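Brostton makes and repairs small gear trains. Our work goes into label printers, bakery dividers, film winders, telescope mounts and a fair number of machines whose makers closed long ago. We cut spur and bevel gears, fit them to their plates, and send them back assembled or as parts, whichever the customer wants.

## How we started

Alaric Crenshaw opened the shop with one hobbing machine and a contract to keep a packaging plant running through its last season. The plant closed as planned. By then two of its suppliers had started sending him their own worn gears, and he hired Songül Karabulut to run the inspection bench. She still runs it, and she trains everyone who joins.

We moved to our present building on Unomport Road when the second hobbing machine arrived. There are 7 of us now. Machining is at the back, assembly and inspection are along the north wall, and the front office handles quotes and shipping.

## What we do

Most jobs fall under one of these headings:

- Replacement gears cut from a sample or a drawing
- Base plates, turned and drilled to suit an existing housing
- Full gear sets, fitted and checked on the plate before shipping
- Teardown and reporting on worn assemblies
- Training sets for schools and apprentice programs

Parts are laid out on dark cloth at the assembly bench. Small gears roll less on it, and a chip or burr shows up faster than it does on bare steel. Each plate goes down first and the gears are set on or beside it.

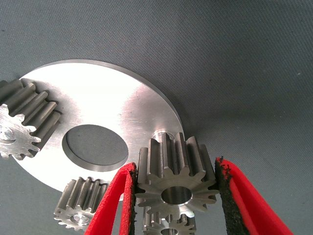

**Can you copy a gear if I only have a broken one?**

In most cases we can. We need enough of the gear to measure the outside diameter, the bore and the face width, and to count or work out the number of teeth. Send the gear it runs against too if you have it. When a sample is too worn to measure, we work from the center distance between the shafts, so please write that down before you take the machine apart.

## Materials and sizes

We work mainly in steel, with some brass for instruments. Our gears run up to 5 inches in outside diameter. For anything larger we'll give you the name of another shop. Straight-tooth spur gears are the bulk of our orders. Straight bevel gears take longer because they are cut and checked in pairs, and we ask for the mating part whenever there is one.

The smallest order we accept is a single gear. The largest we take without a scheduling call is 50 pieces.

## The Nenance set

Our own product is the Nenance set, a bench kit for teaching gear assembly. Araba Abubakari designed it after teaching evening classes in machine maintenance. Students learn to seat a gear squarely, check backlash by hand, and recognize when teeth are bottoming. It comes with an exercise book written by Anika Delacroix, who also answers questions from instructors by email.
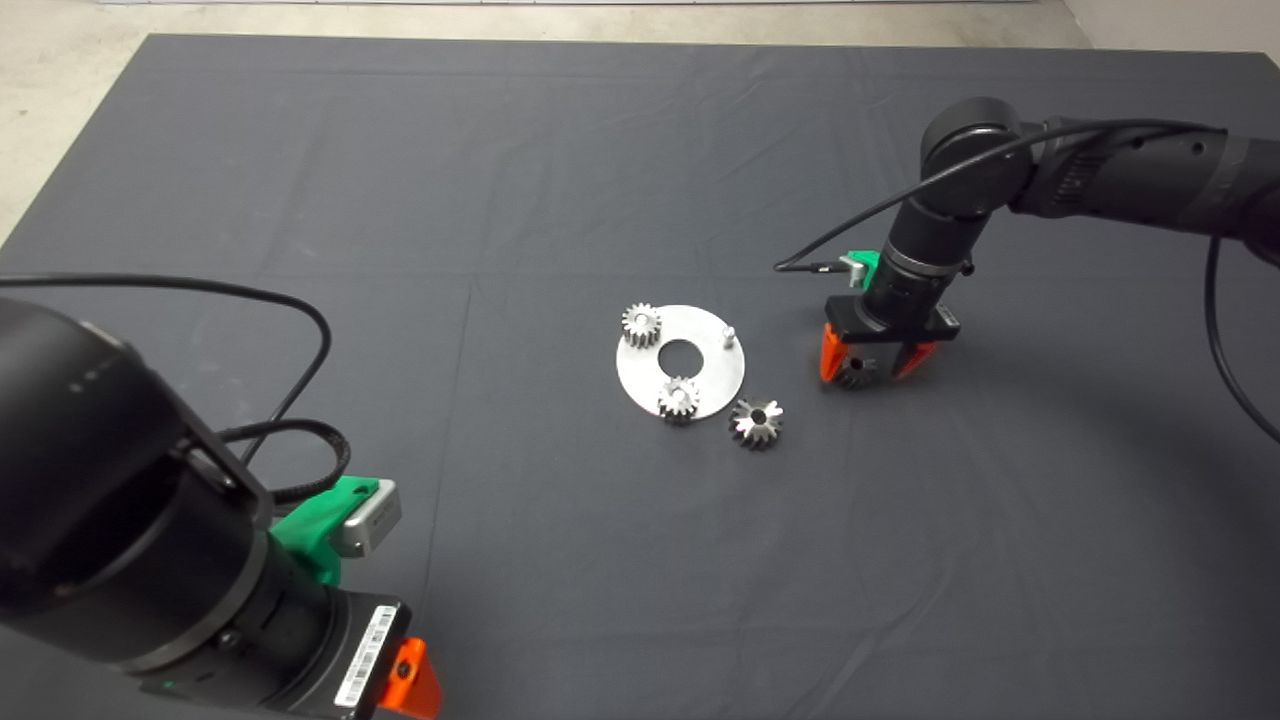

The exercise book is in its second printing. The new edition adds a chapter on lubrication and corrects the backlash table in the first one. Schools that bought the earlier printing can ask us for the corrected table at no charge.

## Working with us

Rosaire Grewal handles quotes. Send a drawing or a few clear measurements, tell us what the machine does, and mention any date you need to meet. Quotes usually go out in 2 working days. Repair jobs are quoted after teardown, and we don't start cutting until you've approved the price.

Pack gears separately, with paper or cloth between them. Tag each part with its shaft position if you know it. Drain any oil from housings before shipping.

The shop is open from 7 a.m., and the front counter closes at 2 p.m. Please call before bringing in anything you can't lift by yourself.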